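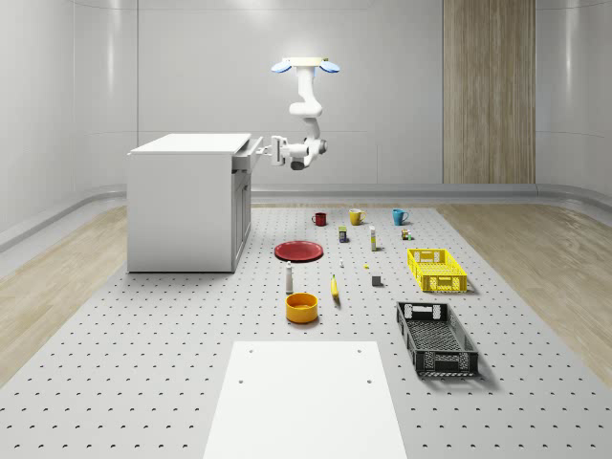 The force limit was never switched off, Pendo Kirui told me when I called on Wednesday, it was just reading the wrong number, and it had been doing that ever since the June update.

So that's the short version of why the drawer tests at Brestia are on hold this week. If you've been following the Suro kitchen project here (hello, both of you!), you know the routine. The arm practices in the simulator first – open the drawer, put things away, leave the mugs in one piece – and whatever it learns there gets passed along to the real arm downstairs. The simulated one is supposed to give up and back off when the pull on a handle goes over 50 newtons. After the update it was backing off at 200. That's a lot of pull for a kitchen drawer.

The simulated drawer didn't mind a bit. It has no screws to bend, so run after run came back marked as a pass, and the settings got copied over to the real arm like they always do. Then on run 3043, downstairs, the real drawer stuck on its runner and the arm kept right on going. The front panel came off at one end and the runner is bent like a coat hanger. I've seen it, it's on Pendo's desk. The safety fence was closed and everybody was on the other side of it, and I'm very happy to type that sentence.

Last updated: Wednesday, 4:40 p.m.

Print this story | E-mail this story

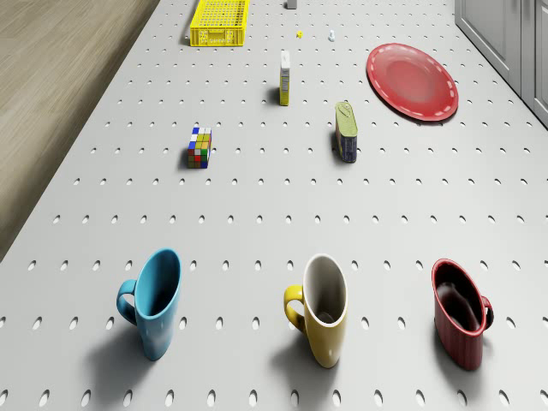

The fix itself took less than an afternoon, I'm told. Krawczyk, who make the control software, now have the limit stored in one place where it used to be in two, and the arm won't start at all if the simulator and the real machine disagree about it. What's taking longer is going back over the old runs. There are 134 with the bad limit in them, and the team wants every one replayed before anything moves downstairs again. It isn't only drawers, either. Mugs are on the replay list too, and a handle can point any which way – the red one has its handle off to the right while the blue and the yellow have theirs to the left – so each grasp comes in from its own side and has to be checked on its own. A grip that hard on a real mug would probably have made a mess, but they hadn't gotten that far yet.

I asked whether the building's other arm, the one in the Skinden packing room, has the same trouble. Pendo says no, it runs an older version and never got the update. They checked it anyway, twice.

Testing downstairs starts up again once the replays are finished and the new runner is in. I don't have a day for that. The runner is on order and the front panel is being glued.

Comments (4)

Mutua Kirui
Did the emergency stop get used? You don't say.

Tatu Mugo
Yes, Mutua, I was the one who hit it. The motor had already quit by then, but I hit it.

Hervé Perrin
We had two limits stored in two files at my old job and it bit us the same way. One place only! Glad the fence was shut.

Kiprono Biwott
Any chance of a photo of the bent runner?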